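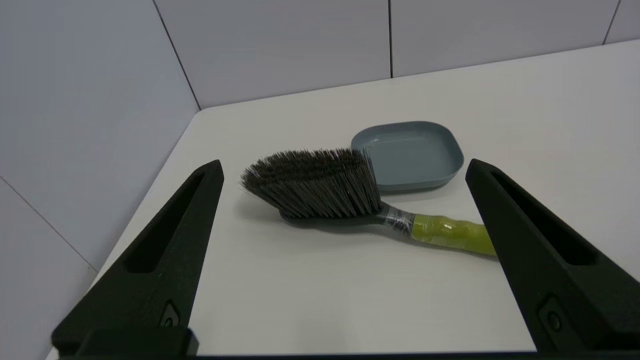 *A hand brush and a small square dish on the table, between the robot's two fingers.*

# Who Sweeps the Table? Robots at Work, and the People Next to Them

Have you ever heard a grown-up say, "One day robots will do all the boring jobs"? People have been saying it for a very long time. Your grandparents probably heard it when they were in school. It is a nice idea. But when someone tells you that a machine will do a job, it is fair to ask a few questions back. Which job? All of it, or one small piece? And what will the person who used to do it be doing on Tuesday morning?

Let's try those questions on one small, ordinary job: sweeping a table with a hand brush.

## A job you can do without thinking

Gisetti is a company that packs craft kits. If you have ever opened a box with beads, felt, string and a sheet of instructions inside, you know the kind of thing. On a busy day, the packing room sends out over 700 kits.

Packing makes a mess. Felt leaves fuzz. Paper leaves little scraps. Beads roll away. So between batches, every table has to be swept. If you don't sweep, the fuzz from one kit ends up in the next one, and a customer writes an annoyed letter.

For years the packers swept their own tables. It took a minute or so each time. Then the company started trying out a robot arm, which the packers call Pileo. Its job is to pick up a brush, sweep the table and put the brush down again.

That sounds easy. You could do it right now, while talking to a friend and thinking about lunch. Stop for a second, though, and notice what your body has to work out:

- where the brush is, and which end is the handle
- how hard to squeeze
- how hard to push down (too soft and the fuzz stays, too hard and the bristles bend flat)
- where the edge of the table is
- when the table is clean enough to stop

You learned all of this when you were small, and you have forgotten learning it. A robot has none of it to begin with. Every bit has to be put in by somebody.

## Two fingers and a brush

Look at your own hand. You have four fingers and a thumb, soft skin that can feel things slip, and a wrist that bends every which way.

The robot's hand is called a **gripper**. It has two black fingers, shaped like long wedges, with a gap between them. They have to close on something and hold it. Fingers like these are good at holding some shapes and bad at others.

Now look at the brush at the top of the page. It has a bright green grip, and there is clear, shiny tape wrapped around its neck. Real tools in real workplaces often look like this. They get patched and changed. Advertisements for robots like to show perfect new objects on perfect new tables, so when you see one of those ads, ask yourself whether the robot would do as well with the brush from your kitchen closet.

The first two pictures on this page were taken by a small camera close to the gripper, so you are looking out from where the robot's hand is. It is a strange view. You can see what is between the fingers very well, and not very much else. Try holding a paper tube up to one eye while you tidy your desk. You will soon start missing things at the sides.

## Is it clean?

Here is a harder question than "Can the robot sweep?" The harder question is "Can the robot tell when it is finished?"

Look at the white table in the next picture. Nothing has been left lying on it. You might call it clean. Now look a bit to the right of the middle, near the tip of the right finger. There is a tiny, thin, dark mark on the white. It looks like a hair or a little fiber.

Does that count? A person at Gisetti would decide in half a second. If the next kit is a garden set, nobody will mind. If it is a white felt snowman, that one hair could spoil it. The packer knows which kit is coming next and knows what customers complain about. A robot only knows what it has been given, so someone has to choose the rule and write it down. If they choose badly, the robot will follow the bad rule all day long and never feel silly about it.

There are gray shadows on the table too. You know what a shadow is, and you would never try to sweep one up. For a machine that looks through a camera, a dark patch is a dark patch until somebody has helped it learn the difference.
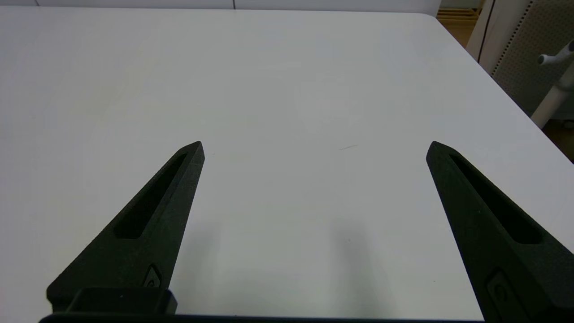 ## What the packers say

Lesia Levchenko has packed kits at Gisetti for many years. When the robot came, she was told it would save her time. We asked her if it had.

"Some," she said. "I don't sweep as much. But I watch it sweep, and that is a job too. When it drops the brush I have to stop what I'm doing, press the stop button, pick up the brush and start it again. On a good day it's nice. On a bad day I could have swept that table five times."

Notice something about her answer. The old job got smaller, and a new job showed up beside it. The new one is called **minding** or **supervising** the machine. It doesn't appear in the ads very often, because "Buy this robot and then keep an eye on it" is not much of a slogan.

Narendra Nautiyal works at the next table. He used to be a packer all day. Now he spends two days a week with the robot. He sets things out, starts a try, watches and writes down what happened. In November he logged 262 tries.

"I like it more than I thought I would," he said. "My back hurts less. But I asked for the new work to be written into my job and paid properly, and that took a lot longer than learning to run the arm."

So the same machine has made one person's day a bit jumpier and another person's day a bit better. Both of them are telling the truth. When someone says that robots are "good for workers" or "bad for workers," you can ask: which workers? And who did you talk to?

## "It works 24 hours a day!"

You will hear this one a lot. Robots don't sleep, eat or go on vacation. All of that is correct. It doesn't follow that they are working the whole time.

A machine can be switched on and be stuck. It can be waiting for a person to come back from lunch and hand it a brush. It can be broken, with a paper note taped to it. At Gisetti the arm doesn't run at night at all. There is no one in the building to pick things up for it, and no kits are being packed, so there is no mess to sweep.

Here is a check you can do with any big claim about a machine. Take the claim and add the words "and who has to be there?" at the end.

- The robot cleans the table – and who has to be there?
- The checkout scans your food by itself – and who has to be there when it beeps?
- The vacuum cleans the house – and who has to pick up the socks first?

Sometimes the answer really is "no one." Traffic lights change all night without anybody standing next to them. But you should get to hear the answer before you believe the claim.

## All those cables

In the last picture you can see much more of the arm. It is big and bulky at one end, with black panels and a silver-gray shell, and it gets narrower toward the gripper. Close to the gripper is a brush head with short, dark bristles. There is a thick black cable making a tall curve, a thin white cable running toward the wrist, and a long thin black one trailing over the table.

Cables are a good thing to look for in any picture of a robot. Somebody has to plug them in. They must be kept from catching, too, and checked for wear. Your own arm has its wiring tucked away under the skin, which is very handy when you are sweeping.

The arm also takes up a lot of room. A person with a brush can lean in, sweep, and be gone again. If a company wants an arm like this, it has to find a table for it, or give one up. At Gisetti, one packer had to move to a different spot, farther from the window. It is a small thing, unless it was your window.
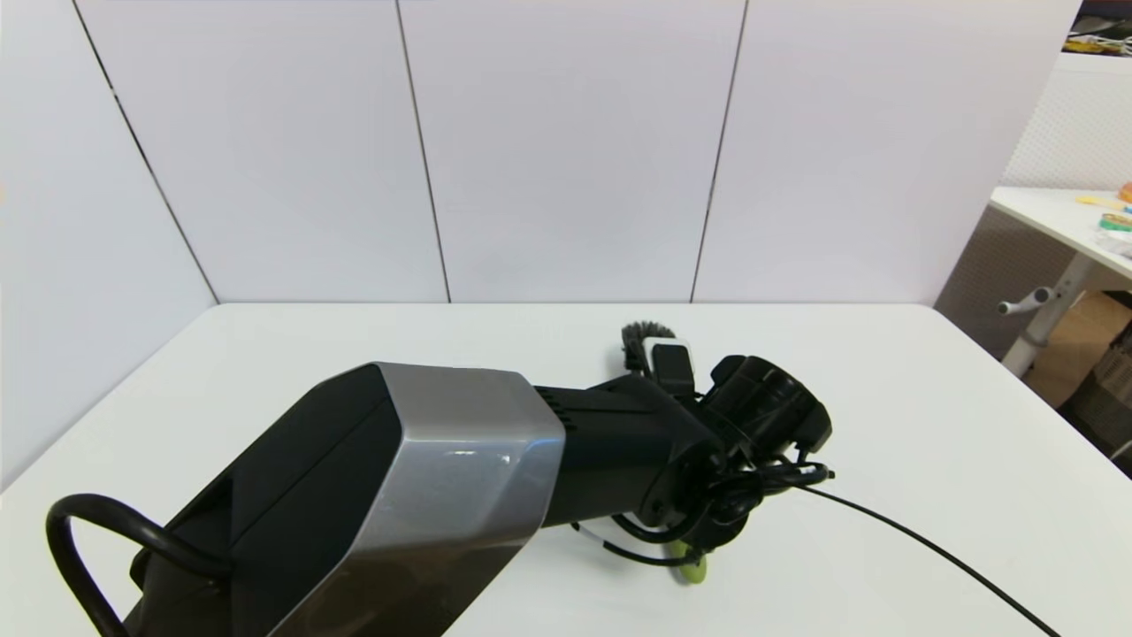

## Does the job disappear?

You may be wondering if Lesia and Narendra will lose their jobs. It is a serious question, and grown-ups don't always answer it clearly.

Nobody at Gisetti has been sent home because of the arm. Sweeping was only ever a small part of packing. A robot that sweeps can't fold the instruction sheet or notice that a bag of beads has a hole in it. Machines usually take over **tasks**, which are pieces of a job, before they take over a whole job.

But be careful here. If enough tasks go, a company may decide that it needs fewer people. That has happened in many places, and it was hard on the families who lived there. Bosses who say "this will never happen" can't see the future any better than you can. The people who say "all the jobs will be gone soon" can't see it either. They have been wrong before, too.

What workers can do is ask early. At Gisetti the packers asked who would choose which tasks the robot tried, and whether they could say no to a bad idea. They got a yes to the second one. They are still waiting to hear about the first.

## Try it yourself

You need a small brush, a dish, some paper scraps and a friend.

1. Scatter the scraps on a table. Put the brush and the dish down anywhere you like.
2. Your friend is the robot. They may use only a thumb and one finger, and must do exactly what you say.
3. Tell them how to sweep the scraps into the dish. You can't point or touch anything.
4. If they drop the brush, put it back and write down one try.
5. Swap places.

Then talk about it. Which of you was more tired at the end, the one sweeping or the one giving the orders?

## Words to know

**Automation:** using a machine to do something a person used to do.

**Gripper:** the part of a robot arm that holds things.

**Supervise:** to watch over someone or something that is working, and step in when it goes wrong.

**Task:** one piece of a job.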